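Two-Part Gas Network Charges and Small Users
Term project report, Energy Markets and Regulation
Tae-yang Cheon 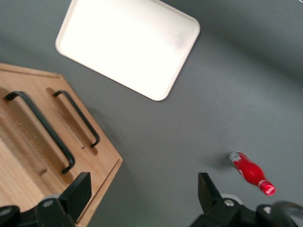 1. Purpose

The project looks at how a gas distribution company recovers its costs from households and small businesses, and what happens to their bills when the charge moves from a price per unit of gas to a fixed fee plus a lower price per unit. I used a model town called Ikport with one distributor, Setiawan Gas Networks, and one supplier, Sanari. Only the network part of the bill is studied. The price of the gas itself, taxes and metering fees are left out.

2. Background

A distributor's costs are mostly fixed. Pipes have to be laid, inspected and repaired whether customers burn a lot of gas in a given winter or very little. If all of the allowed revenue is collected per megawatt-hour, a mild winter leaves the company short and a cold one leaves it with too much. Regulators usually deal with this through a correction in a later year, so customers pay for last year's weather in this year's tariff.

A fixed fee makes revenue steadier. The usual objection is that customers with low use pay more per unit than before, and can do less about it by saving gas.

3. Method

The model has 2837 connections. Each one was placed in a use band, and yearly use was set by band. The allowed revenue is the same in every case, so any gain for one group is paid for by another.

Three tariffs were compared:
Case A – everything collected per megawatt-hour.
Case B – 20 percent collected as a fixed yearly fee, the rest per megawatt-hour.
Case C – 90 percent collected as a fixed yearly fee, the rest per megawatt-hour.

Case C is an extreme case. I kept it in to see where the model stops giving sensible results. The calculations were done in a spreadsheet and then repeated in Soda, the modeling tool we used in the second half of the course. The two sets of results matched after I fixed a rounding setting in the spreadsheet.

4. Results

Under Case B, homes that use gas only for cooking pay more than under Case A, and homes with gas heating pay slightly less. Bakeries, laundries and other small businesses with steady use gain the most. The distributor's revenue in a warm year still falls below the allowed level, by a smaller amount.

Under Case C the revenue gap nearly disappears, but the fixed fee is higher than the whole Case A network charge for most cooking-only homes. Some of these customers would probably disconnect. The model does not include disconnection, so the Case C results for the distributor look better than they should.

I also ran Case B with the fee set by meter size. This removed part of the increase for cooking-only homes. It depends on meter size being a fair guide to use, and in older apartment blocks it may not be.

5. Limits

Use does not respond to price in the model. The weather years are simple, with one scaling factor applied to every heating customer. I planned to test a sample of 200 connections with monthly use, but the monthly profiles were not finished in time and that part was dropped.

6. Recommendation

For a town like Ikport I would choose Case B with the fee set by meter size, brought in over two tariff years. The correction for under- or over-recovery should stay in place, with the amount shown on its own line in the published tariff.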